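Botness House Residents' Association
Minutes of the kitchen and common room meeting, 02/05/2022

In the chair: Despina Jurić
Notes taken by: Tegan McAlister

1. Welcome and last meeting's minutes

Despina thanked everybody for coming out in such miserable weather, and thanked the Georgiou family in particular for the walnut cake, which was gone before we reached item 2. The April minutes were read through and agreed, with one correction: the new kettle was bought from Vakeo, and the toaster was the thing from Skovosar (my mistake, sorry!).

2. Money

The kitchen fund stands at $587 after the kettle was paid for. Despina would like us to keep at least $136 of that back for the summer supper, and we all thought that sensible. Tea, coffee and small snacks will go on being paid for out of the jar, and it was agreed to spend no more than $40 a month on them.

3. The tea drawer

We spent a good long while on this one, longer than the money, if I'm truthful. Tegan (that's me) had asked for it to go on the agenda after hearing from several people that they can never find the tea they like, and that the snacks get pushed in wherever there's a gap. It's a lovely deep wooden drawer and it deserves better from us.
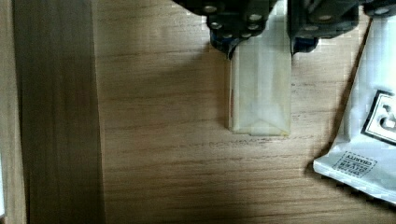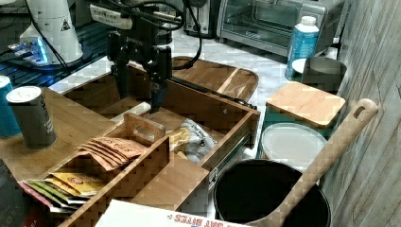 Despina felt that the wooden divider should be kept for tea and nothing else, with each kind standing in its own row so that a person can run a finger along and choose. The open side would then be for snack bags, laid flat, and there was warm agreement with that. A suggestion of sorting the teas by color of wrapper was talked over at some length. Some of us liked the cheerful look of it, but others pointed out that two quite different teas can come in the same color, and in the end we settled on sorting by kind.

Opened bags are to be folded over and clipped before they go back. Despina has a bag of clips at home and will bring them down.

4. Countertop

Canisters may stay out, as long as they're wiped now and then and the lids are put on properly. Please don't leave packages lying on the table overnight.

5. Any other business

The hall light is flickering again and Tegan will ring the electrician. A blue umbrella was left behind in April and is still on the hook by the door. The next meeting will be in the common room as usual, and Despina has offered to bake.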